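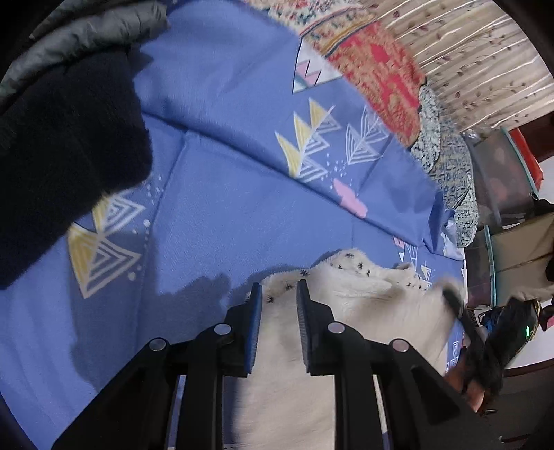 Issue 133, p. 20

Putting winter away

Tegwen Phillips

Use the bed. It's the biggest table you own, and you can't go to sleep until the job's done.

1. Tip everything bulky on to the sheet: puffy jackets, fluffy things, the spare blanket. Resist stroking the fluffy things.

2. Check pockets. Mine yielded 2 bus tickets and a mint of uncertain age.

3. Wash what needs it and dry it fully, which takes about twice as long as you'd like.

4. Fold blankets first and lay them flat in a clear plastic box. Quilted jackets go on top, zips done up, never squashed.

5. Shut the lid without kneeling on it. If you have to kneel, take something out.

Open again in October.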